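Fadow Laundry: README

Last edited 2025-04-11 by Joelle Khoury. Earlier mistakes belong to Eilif Torvik, who has graduated and can't object.

What you are downloading

Teleoperated laundry episodes from the Fleltville student robotics club. Two arms, one front-loading washer, one basket, and a rotating set of club members who all believe they are the best driver. The club has been recording since September. Head camera video, both wrist cameras, joint positions and gripper commands are included for every episode.

Tasks

open_door: start with the door shut, finish with it swung clear
load_item: basket to drum
unload_item: drum to basket
close_door: push until it latches, or until the driver gives up (see Labels)

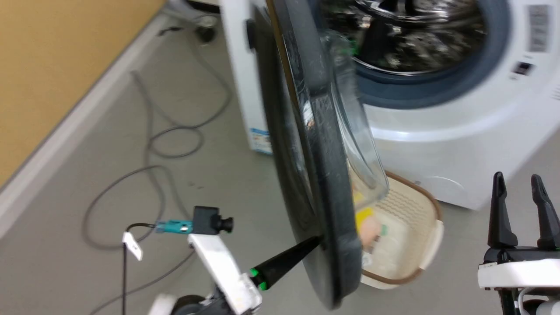

The door is the hard part, and most of our arguments have been about it. Ayman Chidiac wanted a single grasp for the whole swing. Lama Saliba wanted to let go halfway and push, which won on points and lost us a week of relabeling. You will see both styles. In the pushing style one finger bears on the lower part of the rim while the other gripper waits with its fingers open, and the glass often sits between the head camera and the basket. If your detector needs a clean view of the laundry at that moment, use the wrist streams or lower your expectations. The field door_style is either "grasp" or "push", and for once we filled it in everywhere.

Splits

train: 2,000 episodes
val: 59 episodes
test: 19 episodes

Yes, the test split is small. Anas Zoubi recorded it in one sitting and then had an exam. Please don't report results to three decimal places on it.

Labels

success is 1, 0 or 2. A 2 means the driver and the labeler disagreed and neither would back down. Our loader, Pruvusero, drops these by default – pass keep_disputed=True to get them back. Each load_item episode also has an item field, typed by hand.

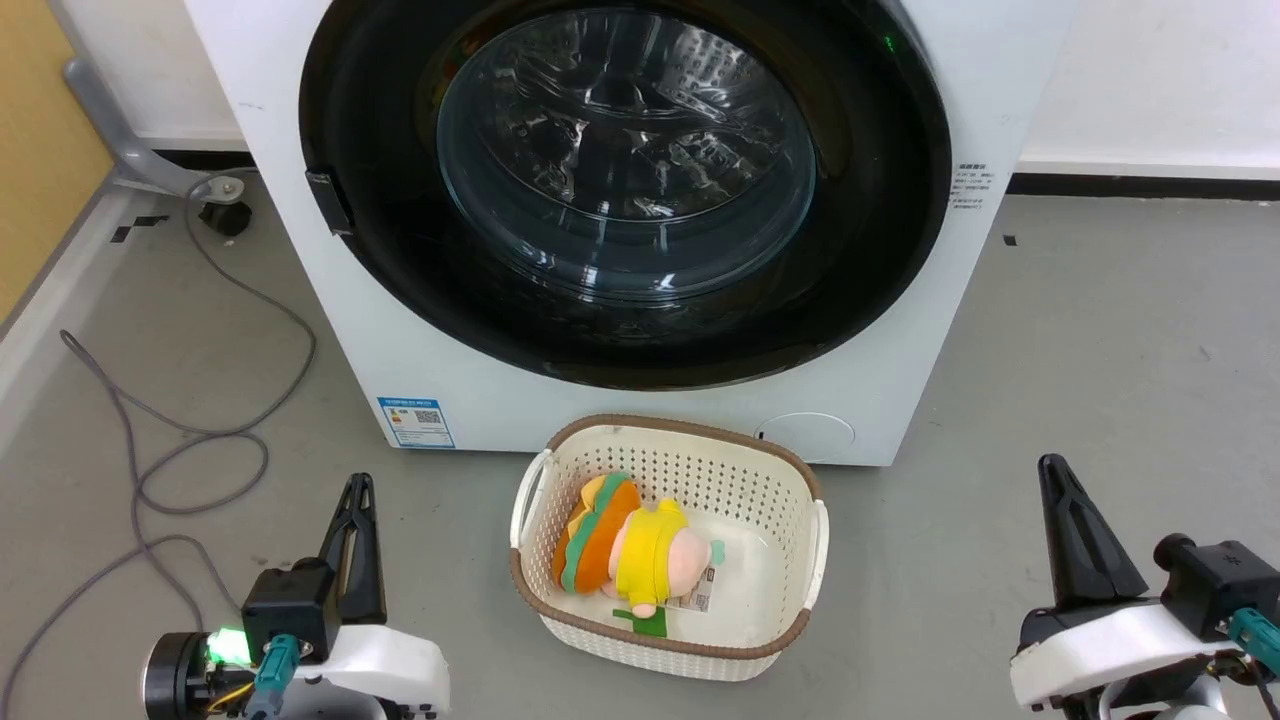
Spelling in that field is not consistent. Run clean_items.py first, which fixes the typos we know of and leaves the ones we don't. Items with no agreed name are filed under "misc", and misc is larger than it should be.

Known problems

Timestamps on the left wrist camera run 4 frames behind in the older recordings. The loader corrects this; your own loader won't.

Gripper commands are what the driver asked for. Gripper positions are what the motors reported. Mixing them up cost Ayman a poster deadline – the columns now have longer names.

One washer, one room. A policy trained on this knows our washer very well and has never met yours.

License and credit

Free for coursework and research. Cite as "Fadow Laundry, Fleltville student robotics club". Bug reports go to Lama, feature requests go in the Workneh folder on the club drive, where Joelle reads them at the end of term.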